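Stukow Agrees Terms With Zala for Midfielder Birsen Gündoğdu

March 2020

Stukow has agreed terms with Zala for the transfer of midfielder Birsen Gündoğdu, the two clubs confirmed in a joint statement on Monday. The player will remain with Zala until the end of the current season and will join her new club in June, subject to a medical examination and registration with the league.

Gündoğdu has made 177 appearances for Zala in all competitions and has served as team captain for the past two seasons. Her contract was due to expire next year. The clubs have agreed not to disclose the fee. The statement confirmed that Zala will receive a further payment if Stukow qualifies for continental competition during the term of the new contract.

Stukow opened talks in the winter, when an initial offer was declined. A second proposal, which included the loan of a reserve goalkeeper, was also turned down. Discussions resumed after Visen withdrew its interest in the player, and a final offer without any player exchange was accepted by the Zala board last week.

"The club received a proposal that met its valuation, and the player expressed a clear wish to accept it," the Zala statement read. "Birsen Gündoğdu will continue to captain the team in all remaining matches, and the club thanks her for her conduct throughout the negotiations."

Stukow currently stands fourth in the table and has scored 14 goals from open play this season, the lowest total among the top six teams. The club has been seeking a central midfielder since the departure of its vice captain last summer. Gündoğdu is expected to take the vacant number eight shirt.

Zala has not named a replacement. The coaching staff is understood to be considering two players from the club's academy, as well as a permanent move for a midfielder now on loan from Tan. Any decision will be made after the final match of the season.

The return fixture between Zala and Stukow will go ahead as scheduled. Under the terms of the agreement, Gündoğdu is eligible to play in that match.

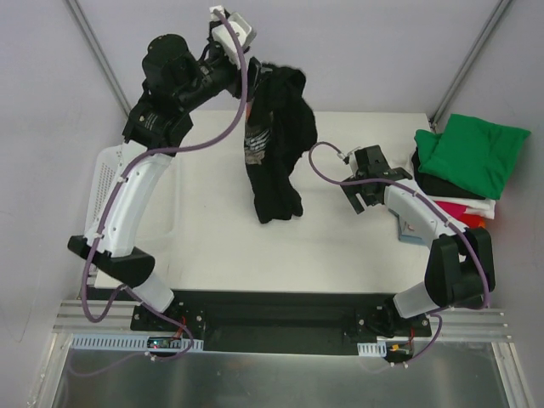
Ticket Information

Tickets for the return fixture are on sale to Zala season ticket holders through the club office. Remaining seats will be offered to the general public next week. The visiting section has been set at 80 seats, and applications for these must be made through Stukow. The last meeting between the two clubs at the Zala ground drew a crowd of 2,058. Gates open 90 minutes before kickoff.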